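Bench top refinishing, Arwood room
October, entry starts 4:40 pm
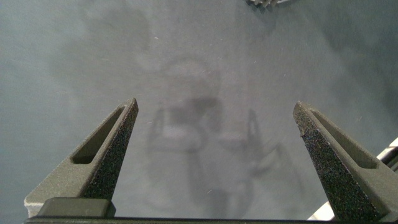 Gray satin topcoat from Prilov, second coat. Went with satin after the gloss sample threw the overhead lights back at us all morning. The blue in the gray is a bit stronger than on the color card but I can live with it.

Dust is the remaining problem. Specks and short pale fibers, scattered. I think the fibers are from the blue-box wipes, which shed when the edge is torn. Switch to the Vollatis lint-free ones before the next job and keep the others for hands.

Cure: can says 36 hours before light use. Gave it 47. Fingernail test in the back corner, no mark. Tape pull in the same place, clean.

Sanding between coats was 418 paper, or that is what the sleeve says. Never heard of that grade, probably a stock number. Check the back of a sheet.

Left and right ends look darker than the middle. Compare with the lamp moved over before anyone decides it needs another coat. My guess is lighting, the film gauge gave nearly the same reading at both ends.

To do
- tack cloth over the whole top, then look again with the hand lamp held low
- return the long roller to the Hubáček shelf
- 2 cans left, write the opening date on the lid
- no solvent on the surface until next week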